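How do you teach a robot to tidy up?

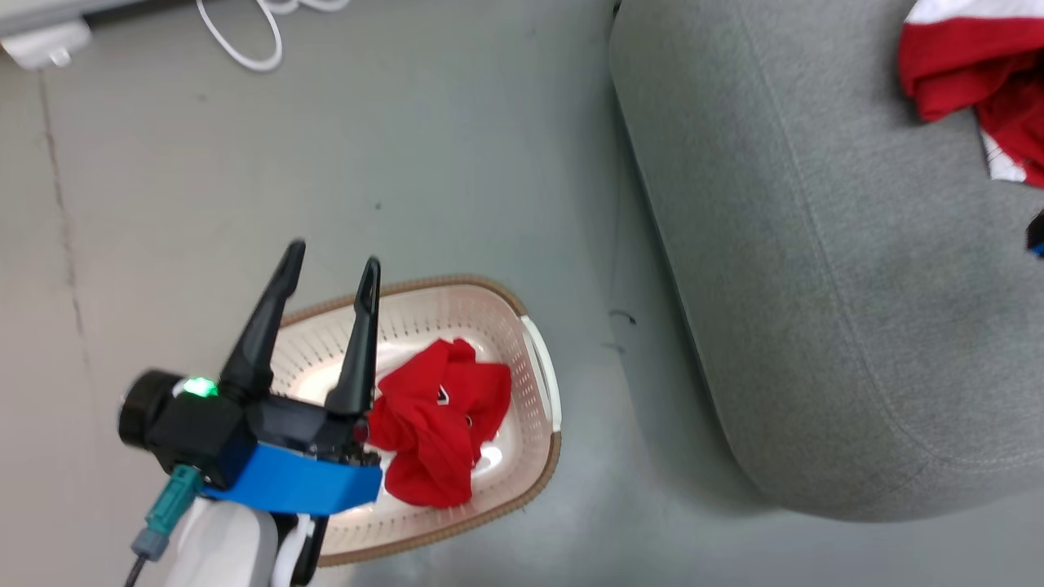
A gripper over the laundry basket, with something red and crumpled to practise on.

Hi, I'm Rima Kassab, and my favourite part of my job at Olport is playing with laundry. I put clothes in a basket, I take them out again, and I do it all over the place with a robot. My mum thinks this is very funny (I never did it at home!).

So why do we bother? Well, think about how you learned to pick up a T-shirt. You watched people, you grabbed things, you dropped heaps of them, and after a while your hands just knew. A robot's hands don't know anything to begin with. Ours has two black fingers and that's it — no thumb, no pinky. Try picking up a sock with only two fingers and you'll see how tricky it gets.

What we do is collect examples. One example is one go at the job, from start to finish. I steer the arm myself, and the computer saves what the robot's camera sees and how every joint moves. Then I mess up the clothes and go again. On a good day I get through 79 goes before my arms want a rest.

The messing up matters heaps. If the shirt was always in the same spot and the same colour, the robot would learn that spot and that colour and nothing else. So we swap the clothes, scrunch them up differently and shift the basket. My workmate Majdi Khalaf likes to hang a cloth over a footstool as well, so there's more than one place to look.

Then comes the learning part. The computer goes through all the examples, again and again, and looks for patterns. Which way do the fingers point before a grab? How far do they open? We had almost 1,000 examples when we first let it try by itself, and it grabbed the side of the basket. Twice! Now we have 1,879, and it's getting better, but trousers are still hard.

Want to have a go? Ask a friend to close their eyes, then guide their hand to pick up a sock. Do it 20 times and move the sock each time. Then let them try without you.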